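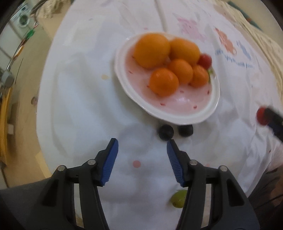

*Figure 2.1 Oranges on an oval plate with a scalloped rim.*

# Chapter 2: Saying Grace

Think of the last time you sat down to eat with people you didn't know well. Did you pick up your fork straight away, or did you wait? And if you waited, what were you waiting for? Plenty of people who would never call themselves religious still feel a small tug at that moment, as if somebody ought to say something first. This chapter is about the things people say (and sing, and sign, and keep silent over) at the edge of a meal, and I think it's one of the richest subjects in the whole study of religion!

In Chapter 1 we looked at prayers that belong to a building and a leader. Table prayers are a different creature. They're short, they're mostly learnt by ear, and the person leading them may well be six years old. They get mumbled and rushed. They pick up family jokes. A grace can be passed down through generations without once being written down, and that makes it a wonderful place to watch belief at work in ordinary life.

## Before or after?

Let's begin with timing, as there's more variety here than many students expect. In Jewish practice there are short blessings before eating, with particular words for bread, wine, fruit and so on, but the long prayer, Birkat Hamazon, comes after a meal with bread. It looks back to Deuteronomy 8:10: eat, be satisfied, and then bless. Muslims commonly say "Bismillah" before the first mouthful and "Alhamdulillah" at the end. Many Christians put all the weight on the beginning, though monasteries and some old colleges keep a second grace for afterwards, often in Latin and often said to the sound of chairs scraping.

Does it matter which end the thanks come at? Try it for yourself and see! Thanking before you eat is a kind of trust, and a kind of waiting too. Thanking afterwards means stopping when you'd rather get up and go. Keep both in mind when you come to the readings.

## Who is being thanked?

"God" is the quick answer, and for many of the prayers in this chapter it's the right one. But look closely and the circle widens. Some Christian graces name the cook, or ask for bread for people who have none. In Zen Buddhist communities, a meal chant may ask those eating to consider the work that brought the food to them and whether they are worthy of it, with no creator god in the picture at all. So is that a grace? We'll come back to the question in Section 2.4, and I hope you'll argue about it.

## The Stiltilberg collection

Our main case study comes from the hill parish of Stiltilberg, with 600 people and a great many kitchens. Afaf Dabbas spent a long stay there and in the neighbouring valley of Kulent, asking families what they said at table and writing it down exactly as they said it. Her notebooks hold 124 graces. Some run to a full page; one is a single word and a knock on the wood.

What makes the collection such a joy is that she kept the mistakes. One family had been thanking God for "these thy gits" for so long that the children wouldn't hear of a change. Oliwia Stępień, who grew up in Kulent, told her that as a girl she knew which grandmother was in charge by whether the prayer rhymed. (It rhymed at her mother's mother's house, always, and everyone spoke it at top speed.)

Not all scholars read the notebooks in the same way. Tane Lowther sees the rhymed graces as leftovers of sung hymns, worn down by daily use. Shayne Tamihana thinks they were made for the table from the start, and points to how neatly they fit the time it takes to pass a dish. You'll find extracts from both at the end of the chapter, and you have enough of the texts to test each view.

## Before you read on

Write down any grace, toast or set phrase you've heard before a meal. Get the words as they were spoken, slips and all, and note who spoke them and whether anyone joined in. Keep the page handy for Section 2.1, where we start with the shortest prayers of all.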